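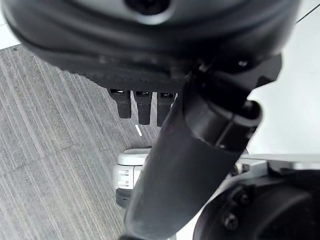
**Visit report: open day at the Kinnear robotics workshop**
Module: Introduction to Automation
Author: Farah Lubis
Jan 24, 2025

## 1. Purpose of the visit

Our group was invited to the open day of Kinnear, a small company which prepares robot arms and hands for other firms. In December we had finished the theory part of the module, so for most of us it was the first time to stand close to a working arm. My task was to write down how the demonstration was organised and to compare it with what we learned in class.

## 2. The demonstration

The demonstration was led by Murdo Munro, an engineer who has worked on the Rido project from its beginning. Rido is the name of the arm together with its hand. The program that controls it is called Fultik, and it was written at Kinnear.

The demonstration had 2 parts. In the first part Mr Munro moved the arm by hand and explained the joints, beginning from the base. The hand has black fingers which narrow to a rounded tip, and each one has a more blocky piece close to its base. I had expected something more similar to a human hand. He told us that the shape came from practical reasons – a simple finger is quicker to replace.

In the second part the arm worked from a stored program. It had to take a plastic cap from a tray and put it into a box. The test programme for one week contains 256 such movements, and Mr Munro showed us the record of the last test, in which 100 were made at reduced speed. We saw only a short part of this.

## 3. Observations

From close distance I noticed how much space is taken by the joint at the wrist. In our textbook the wrist is a small circle between two lines. In reality it is made of rings and flat plates, and the housing above the hand is large compared with the fingers. When the arm folds towards its own body, the parts come near each other, and I now understand better why the limits of each joint must be set before any program is started.

One student asked about noise. The arm was quieter than the fan of the control cabinet, but it was difficult to hear the explanation when both were on. I missed some sentences about calibration and had to ask for them again after the demonstration.

## 4. Comparison with the course

In class we used the Mekus simulator. It shows the path of the arm very clearly, but it does not show cables. At Kinnear a big part of the discussion was about cables – where they bend, how long they should be and when they must be changed. I would suggest to add one lesson on this subject before the next visit.

## 5. Open points

- Mr Munro promised to send the joint limits of Rido. I will attach them when they arrive.
- The calibration method is described in my notes only partly.
- Our own exercise with the simulator should be repeated with smaller joint limits.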